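Keep the Town Workshop Open Late

The public workshop in Jerkomcombe closes at 4 p.m., when most people who would use it are still at work. The council says evening hours would cost too much. I think it is looking at the wrong number.

Membership stands at 838, yet on the afternoons I go in, most of the benches are free. People pay the fee in April, come twice and give up. They can't get there before the doors are locked.

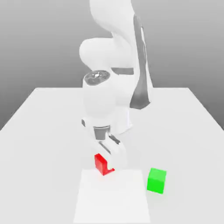 A white robotic arm over a pale gray tabletop, with a small red block below.

Wetska tried late opening two nights a week, until 8, and kept it. The extra cost was paid for by a fee increase of 16 dollars a year. I would pay that tomorrow – so would the people I share a bench with.

The other objection is noise. The building backs onto a parking lot and a tire shop, and the nearest house is across Hägglund Road. Saws could stop at 6 and hand work could go on after that.

The council votes on the budget next month. It should put in money for two evenings and run them for a full year before judging the result.

86 shares | 16 comments

Recent
Visis bus route changes again
Who pays for the Wetska footbridge?
Library fines should go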